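Home - Topics - Work and Jobs - Ask the community - Sign in

My job is changing from packing to "demonstrating" for robots. What should I expect?

Posted in Work and Jobs by brekness_packer

I have worked at the Flollier returns warehouse in Brekness for six years, mostly sorting and repacking small household goods. In February they told us that part of the line will be automated. They are not letting anyone go right now, but 12 of the packers have been offered a move to what they call the demonstration room. You hold a gripper in your hand and do the same pick and place jobs over and over, and the recordings get used to train the arms that will go on the line.

The pay is the same for the first 100 shifts and then "reviewed." The target is 300 recordings per shift. I have until the end of the month to say yes or no. Has anyone done this? Is it hard on the hands, and am I just training my replacement?

Last updated: February

Ketsara Chareonsuk

I did this for most of last year at a different company, after nine years on a packing line. I will try to take your points in order.

The hands. The first two weeks were worse than packing for me. When you pack, you change your grip all day without thinking about it. With the gripper it is the same squeeze every time, and the weight is out in front of your wrist. I had a sore thumb and a sore forearm. It got better when the lead let us switch hands and swap tasks every hour. Ask about that before you sign, and ask if the breaks are written down anywhere.

The target. 300 is possible if the tasks are short. If one of them is folding or opening bags, it is not. My best shift was 151 and those were long ones. Find out if a recording that gets rejected still counts for you. Ours did not at first, and people were staying late to make it up. After we complained they counted everything and looked at the rejects separately, and fewer were rejected after that.

The replacement part. Yes, partly. On our line the arms took over the light boxes and there are fewer people on nights than there used to be. Two of my old crew now clear jams and reload the bins, and they say it is easier on the back and more boring. I would not count on the new job lasting more than a year. Get the "reviewed" part in writing, with a number, and ask if you can go back to your old grade if the room closes.

One more thing is that you will be recorded. Ask what happens to the sound, and who can see the footage besides the training people.

dustar_nights

take it. same pay and you're not lifting. we had 939 totes a night at Sutter before the arms came in and my knees are done

old_line_lead

I was a shift lead through a change like this, so I saw it from the other side. Ketsara is right about getting things in writing. Supervisors often do not know the answer either, so send the questions by email and keep the reply.

What I noticed was that the people who moved stopped eating lunch with the people who stayed. The room had its own hours and its own manager, and after a while there was some bad feeling on both sides. If you go, try to keep the same lunch break as your old crew.

The work itself is slower and quieter than a line. You stand at a table, you get told if you moved too fast, and you do it again. Some liked that a lot. I had one packer who asked to go back after four shifts - she missed having a line to keep up with. Ask for a trial week before you give an answer. Most places will say yes if they are short of people for the room, and it costs you nothing to try it.

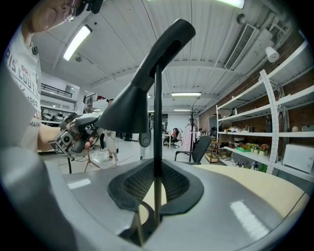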